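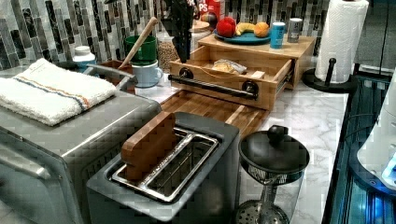
Too many things on the counter, not enough counter

Posted 2021-03-10 in Kitchens & Storage

We have one decent stretch of counter and it has been colonized. Toaster oven at one end, regular toaster next to it, French press, cutting board, mugs, and a wooden box with a drawer that is supposed to be for bread. The box was going to solve everything. Now it has fruit and drinks on the roof and it takes up as much room as the bread ever did.

To chop an onion I have to pull out the cutting board, and to do that I have to move the toaster, and the toaster then goes on the floor, where I step over it and complain. My household regards both the toaster and the toaster oven as essential. I have asked whether the big one could make toast and was told, in the tone you'd use with a child, that it takes too long.

The counter is marble, so I'm nervous about dragging things across it. I'm also not drilling into the mosaic tile behind it, so please no rails or hooks. Cabinets are full. Budget is 100 dollars, and I'd prefer to spend none of it. What would you move first?

pantrymoth
Hullanlow

----

flatpack_widow

First move the towel, if you're like the rest of us and keep one folded on top of the toaster oven. It's a hot box with a cloth on it. Hang it on the oven door or a drawer pull, anywhere that doesn't heat up.

Then pick the toaster you use least and give it a shelf somewhere annoying. I put ours in the hall closet in September on the understanding that anyone who wanted it could go and get it. It has been out twice. The family adjusted to slow toast and I got enough room to roll out a pie crust, which I have also done twice.

Keep the bread box but clear the top. A flat surface at elbow height will collect whatever people are holding when they walk in. Put the fruit plate on the table where somebody might eat it, and the cans in the fridge. If you leave the top bare for a week it will fill up again, so put one thing up there that belongs, like the mugs.

Stand the cutting board on its long edge against the wall, behind the toaster oven if there's a gap. Check the manual for how much clearance the oven needs before you wedge anything back there. Mine wanted more than I'd been giving it.

For the marble, stick felt pads under anything you slide. Wipe up coffee and orange juice right away, as the juice will etch it and no amount of scrubbing brings the shine back.

----

grout_expectations

Get a rolling cart. I have the Molis one, it's fine, one wheel sulks.

----

Stan_Kinach_Road

Measure before you buy the cart. I bought one that was 8 inches too long for the only spot it could go, and it now lives in the garage holding paint.

Agree on the toaster. Also unplug both when you're not using them, and don't run the two off one outlet at the same time unless you enjoy walking to the breaker panel.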